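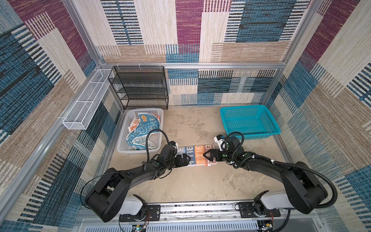

A folded towel with a print of blue and orange blocks.

Linen and towels in the furnished let

Readers who let a furnished flat or cottage for short stays will be aware that guests judge a property largely by its beds and its bathroom. The following notes set out the practice I have adopted at Standness, where I have let a two-bedroom cottage for several seasons, and may be of use to owners preparing for the spring.

The first decision is whether to buy linen or to hire it. Hire suits an owner who lives at a distance. The supplier delivers clean sets, removes the used ones and replaces worn items at its own cost. I hired from Troller for my first two seasons and had no complaint about the quality. The difficulty was the collection day, which was fixed on a Thursday, while most of my guests left on a Monday. Used towels therefore stood in bags for three nights in a small porch.

I now own the linen. Each bed has three full sets: one in use, one in the wash and one in the cupboard. Two sets are sufficient on paper, but a late ferry or a broken machine will quickly show the weakness of that arrangement. The first order, including pillow protectors and bath mats, came to £1000. Replacements in the second year were modest and consisted mainly of face cloths, which guests use to remove make-up and which seldom recover. Dark cloths are now provided for that purpose.

Weight matters more than thread count. A very thick bath towel feels generous in the shop and takes an entire afternoon to dry in a damp February. The Deredel range I settled on is of middling weight and dries overnight on an indoor rack with the window slightly open. Fabric softener should be avoided, as it leaves a coating which reduces the ability of the towel to take up water. New towels should be washed twice before they are put out.

Storage deserves some thought. The owner's cupboard should be lockable, and shelves should be labelled by bed size. Double and king-size sheets look alike when folded, and the error is generally discovered at the worst moment of a changeover. My own changeover begins at 11 and the beds are always stripped first, so that the machine is running while the kitchen is cleaned.

Beach towels are a separate matter. I did not supply them at first, and the bath towels went to the shore and returned with sand and tar on them. A small stock of patterned towels is now kept in a basket by the back door, with a card asking guests to use these for swimming. Most do so.

A note on insuring household contents in a let property will follow next month.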